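Home » Guides » Table Linens

How to Measure a Round Table for a Tablecloth (and Which Advice to Skip)

By Kavitha Menon
9 Feb 2018

Search for tablecloth sizes and you will get the same chart a dozen times, copied from one store to the next, usually with the same mistake in the bottom row. I don't trust the charts. The arithmetic takes a minute and you only need a tape measure.

What you need

A tape measure, a pencil, a chair that belongs at the table. Stores will try to sell you a paper template kit. Skip it.

Step 1. Measure across the top

Run the tape from edge to edge through the center. Finding the center of a round table is harder than it sounds, so hold one end still and swing the other end along the far edge until you get the biggest number. Write that down.

Now do it again at a right angle to the first. Plenty of tables sold as round are a little oval, especially the kind with a drop-in leaf. If the two numbers are more than an inch apart, a round cloth will hang unevenly and you should shop for an oval one.

Step 2. Decide on the drop

The drop is how far the cloth hangs below the tabletop. Sit in the chair and measure from the edge of the table down to your lap. For everyday meals, stop an inch or two above that. A cloth that pools in your lap gets dragged when you stand up, and the glasses go with it.

Floor length is another matter. It looks good in catalogs. At home it gets stepped on, the dog sleeps in it, and the hem turns gray in a month. If you want it anyway, measure from the tabletop to the floor and take off half an inch.

Step 3. Add it up

Tabletop plus the drop, twice. A 48-inch table with a 10-inch drop needs a 68-inch cloth. People forget the "twice" all the time, and so did the chart that came with my first cloth, which is how I ended up with one that barely cleared the edge.

Since 68 isn't a size most stores carry, go up to 70. Going down to 60 leaves you six inches of drop, and that looks like a cloth borrowed from another table.

Step 4. Allow for shrinking, but check the label first

Cotton and linen shrink. How much depends on whether the cloth was washed before it was cut, and "preshrunk" on a package means whatever the seller wants it to mean. I wash a new one by itself, dry it flat, and measure again before I cut the tags off. Polyester holds its size, which is the best thing I can say for it.

Thread count

Ignore it. I have seen tablecloths advertised at 500 and even 2000, and I have no idea what the second one is supposed to be counting. Hold the cloth up to a window. If you can make out the window frame clearly through it, you will also see the tabletop through it.

About color

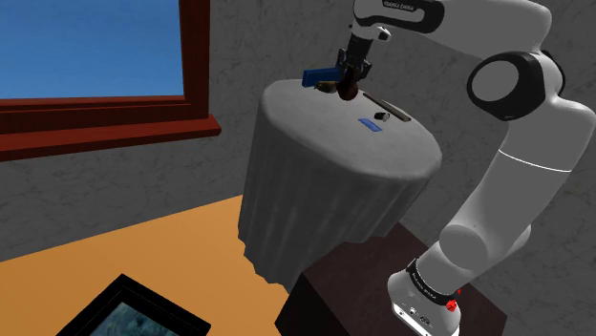 Illustration: Fallar / Adano image library

Pale gray gets recommended as the color that hides everything. It hides dust and crumbs. It does nothing for coffee or tomato sauce, and greasy spots show up darker than they would on white. White can at least be bleached if it's cotton. I'd pick a small print for a table where children eat.

Getting the folds out

Ironing a big round cloth on a board is miserable, because you wrinkle one side while you press the other. Put a thick towel on the table, lay the cloth over it, and iron it there on low, moving the towel as you go. Don't try this on a varnished top you care about. Heat gets through a towel more easily than you'd think, and steam is worse.

The trick of hanging it in a steamy bathroom does very little for a hard crease. I tried it twice.

Comments (2)

Nattawut Ruangrit
Does the math change with a pad underneath?

Kavitha Menon
A bit. Measure with the pad on, and include its thickness in the drop.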